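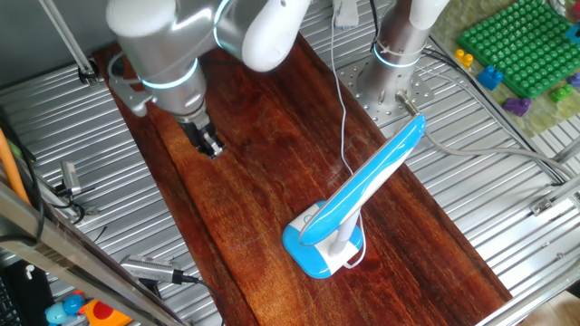

From: Marek Krajčí
To: cell-integration list
Subject: Re: Hendale open day – what they showed on the two-arm cell
Date: 21st July

Hedvika asked for details. Her message is quoted in full below, and I answer in line where I can. I was there for the afternoon session only, so the morning talk on fixturing will have to come from someone else.

> On the open day at Hendale, Hedvika Ďurica wrote:
> I could not get away and the summary on their page is thin. Could whoever went say which tasks were run live, and which were only on slides?

Live: pressing the switch on a desk lamp, adjusting the lamp head, and picking up toy bricks and placing them on a baseplate. Slides only: cable routing and the drawer task. The lamp task took up most of the session and is the one worth writing about.

The lamp is an ordinary one, blue and white, with a small round button in the base and a long head on a short stem. It stands on a varnished wooden board laid over the ridged metal bed. One arm does the pressing with a black two-finger gripper. The second arm is mounted on its own perforated round plate, on the far side of the board from where we stood, and it stayed parked for the first part of the demo.

> Is the lamp held down? If it is clamped then the button press is trivial and I don't see the point.

It is not clamped. It sits on the board by its own weight. That was the first question from the floor too, and the answer was that the press has to be close to vertical or the base walks across the varnish. They approach from directly above, close the fingers, descend until the force threshold trips, then back off along the same line. When they moved the approach a little off vertical on purpose, the base turned and the next press missed. They ran that case twice so people at the back could see it.

The power cable is left free. It runs from the back of the lamp across the board to the plug at the far side. I asked whether it affected the pose estimate and was told that the estimate uses the base outline only. I did not get a clear answer on what happens when the cable pulls the base around between trials. My impression is that they reset by hand.

> What about the reflections? We lost two weeks to a glossy bench top and ended up covering it with paper.

The varnish picks up small highlights from the overhead lights, and they have left it that way deliberately. Their position is that if detection works on that surface it will work on a matte one. I would want to see it on a white table before agreeing, given that the lamp base is white on top. The blue rim is doing a lot of the work for them, I suspect. I said so, and the presenter did not disagree.

> Cycle time?

6 seconds from the hover position to the press and back. No attempt was made to speed it up. The descent is slow by design, and the controller logs force at 2000 Hz during that phase only. At other times it drops to a lower rate, which I did not write down.

> Which calibration package are they on? Last year it was Pretisell.

Still Pretisell for hand-eye calibration. The planner has changed to Deka, and they had only praise for it, though it was installed recently and they have not yet had to upgrade it. The grasp module is still the one Hájek wrote. The source is to be made available in August, license to be decided.

The brick task was less finished. There is a green studded baseplate on a light-green mat beside the second arm, with loose bricks around it in several colors. Pick was reliable. Placement on the studs was not: of the 3 placements I watched closely, one seated fully and the other two were left standing on top of the studs. They use a position-only move for the last part of the insertion. A small spiral search would probably fix it, and a man from one of the integrators told them as much at some length.

Two practical notes for anyone planning to copy the layout:

The light ring on each arm shows controller state. They keep both visible from the operator's side, and it did make the handover between arms easier to follow. I would do the same.

The light ring on the second mount is held with plain cable ties. It is quick to change, but check the slack at full wrist rotation before the first run. They had one stop during the session, and the log pointed to a loose connector at that mount – reseated, restarted, no further trouble.

> Would they lend out the test protocol?

Yes. Write to them directly and ask for the protocol sheet for the lamp task. It covers the start pose, the press criteria and the reset procedure. I have a paper copy and can scan it if they are slow to reply.

I have not answered your question about the safety controller because the person who looks after it was away that day. Please ask again on the list in August.

Marek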